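29 nov 2025. Celda de cocina, normas de trabajo

Repaso de las reglas con Igor Sikora antes de la próxima tanda de agarres. La hoja vigente es la que dejó Halfdan Mogensen en enero y le faltan cosas. Apunto lo acordado.

1. Velocidad. Aproximación lenta en el último tramo, siempre con una persona junto a la parada de emergencia. Quien lleva la parada no lleva el portátil. Vale también para las pruebas cortas.

2. Pinza. Entra cerrada en la zona de trabajo y se abre solo cuando el objeto está centrado en la vista de muñeca. Bjarke prefiere abrirla antes; se queda como está hasta que traiga registros.

3. Recipientes con boquilla. El estado del tapón se anota antes de mover nada: puesto o suelto. En la botella amarilla el tapón va sujeto con una tira y, suelto, sobresale por encima del cuerpo. Se cuenta como parte del objeto al planificar la trayectoria.

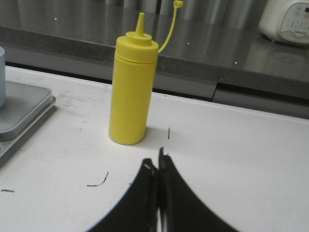 4. Superficie. Pasar el paño por la mesa blanca al empezar cada serie. Pelos, motas y rayas oscuras se ven mucho sobre el blanco y en la revisión de la serie 263 hubo que descartar 2 detecciones por eso.

5. Objetos vecinos. Bandeja y taza se quedan donde indique la ficha de la serie. Si alguien las mueve, serie nueva y número nuevo.

Pendiente: Jytte pasa esto a la plantilla de Nestico. Falta decidir quién firma los cambios de velocidad, Igor dice que dos personas. Preguntar a Mikkel.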